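Two Fingers Are Plenty

Print this post | E-mail this post

I have now spent the better part of February choosing a hand. I already own two, and I've grown attached to them, but the arm at the shop in Dutville came without one, and the people who sell grippers would like you to believe that this is the most important decision of your life. Eimear Ní Chonaill, who shares the bench and most of the electric bill with me, says I have spent less time picking out cars. She has seen my cars.

The short list came down to the Vonunar, a plain parallel-jaw thing whose fingers slide straight in and out, and the Zumer, which has linkages and curls its fingers closed like somebody picking lint off a sweater. The Vonunar costs 200 dollars less. The Zumer comes with a manual of 80 pages, 7 of which are about the gripper and the rest about what happens to your warranty. We ran the Vonunar first, all of one week, and I'll get to that. By Friday the Zumer was on the arm.

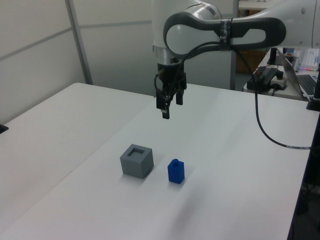
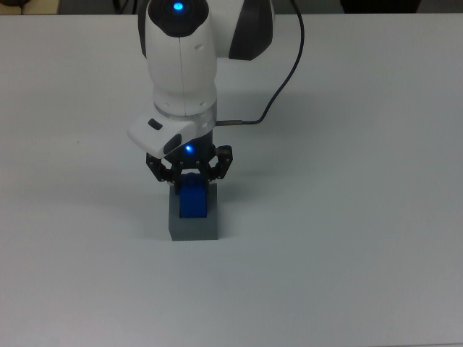
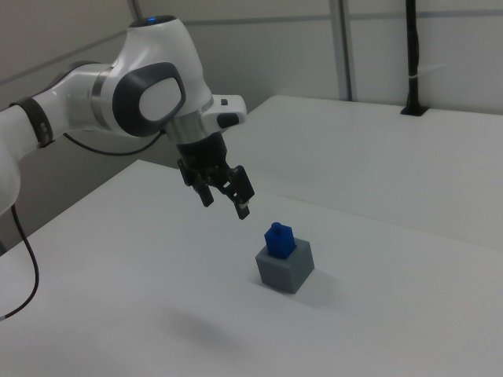

What I care about in a gripper is how it treats small parts, and catalogs are no help there. They quote you force. They quote you stroke. They show it holding an egg, every one of them, as if the nation's factories were mostly omelet stations. My parts are stubby and slick and I want them put down where I asked. So our test piece is the little blue block with the knob on top, and the job is the gray cube with the opening in its top face. The fingers take the block from above, up near the knob end, and the thing I look at is whether it swings when the arm moves over the cube. A block that swings a hair at the top is off by a lot at the bottom, and then you're jamming one part against the other and saying words.

The Vonunar swung. Not every time, which would have been easier to live with. It has flat pads, and flat pads on a short knob leave you with two little lines of contact and a prayer. Lewis Hepburn came by from Menzies with a roll of rubber tape and we wrapped the pads, and it got better for a day and then the tape crept.

The Zumer holds on better. I don't love saying so, having told everyone I know that linkages are a fad. It's slower to close, though, and there are a lot of small screws on those fingers, and I have opinions about small screws on things that move more than 3,000 times a week. I checked them all Friday night – tight. I'll check them again.

Then there's the cable. Both grippers hang a thin black one off the wrist in a loop, and both makers draw it in the manual as a tidy little curve. Mine has never been tidy. Eimear wants to clip it down along the arm. I say leave some slack or the last joint will yank it at full turn, and we have had this conversation enough times that we could do each other's parts.

Next up is the slower approach speed, and after that the box of odd brackets Lewis left under the bench. The Vonunar is back in its foam for now. I haven't thrown out the receipt for either one.

Contact | Copyright, all posts | Back to top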